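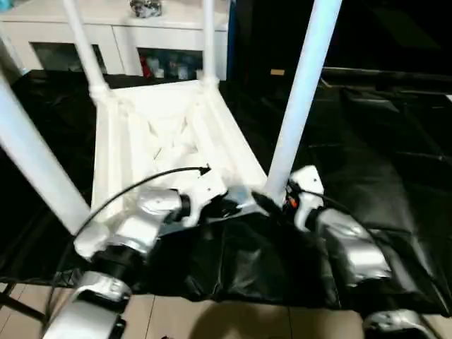 Does the indigo vat need feeding more often in summer? It needs feeding less than I'd been giving it, and a good deal more stirring than I can be bothered with.

18 Jun 2018

Back from the week away and went straight to the big vat. Good coppery skin on top, liquid underneath a nice bottle green, smell no worse than usual (sweetish, a bit like old hay). I gave it a spoonful of madder and bran and left it alone for an hour while I sorted the cloth.

Cloth first, then. The linen from Talik is scoured and weighed: 1,655 g before, 1,563 g after, so more came out of it than I'd have guessed from the feel! The scouring water was the colour of strong tea. I'd do the next lot twice and see if the second bath still comes up brown. The Isititz cotton hardly gave up anything, and I suspect it was scoured at the mill, whatever the label says.

Ayane Kobori rang about the scarves. She wants the mid-blue, the one on the January swatch card, and she wants all of them to match, which with this vat is asking a lot. I said five short dips and a long airing between each. She said the Sakamoto people do theirs in eight very weak ones and the colour rubs off far less. I'd like to try that on offcuts before I promise anything. 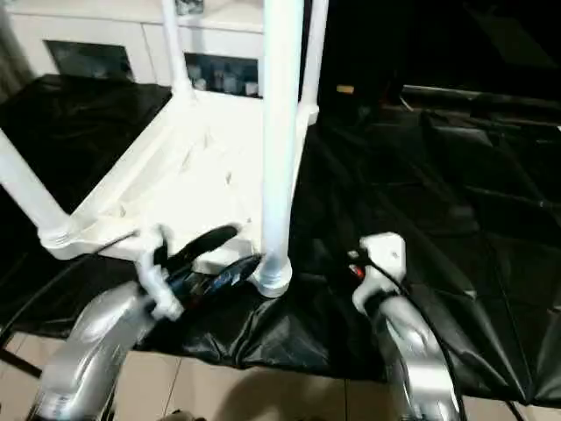

Photo: upturned white table

Dips so far, on the scoured linen: first one pale and streaky down one side, where I'd let the cloth fold over on itself. Second evened it out a little. Third was lovely — proper blue, no purple in it. Then I got greedy, went in for a fourth straight away without letting the third air, and lost some of it again. Serves me right.

Madder pot is separate and doing fine. Held it at 65 degrees all afternoon with the Ultance thermometer clipped to the side. Any hotter and I get brown. Used 267 g of root, chopped not ground, and there's plenty of red left in it for a second bath, so please don't tip it out.

Still to do: rinse the samples in vinegar water, rub test on white cotton, label the offcuts BEFORE they dry and all look the same, ring Ayane back. Lime is getting low too.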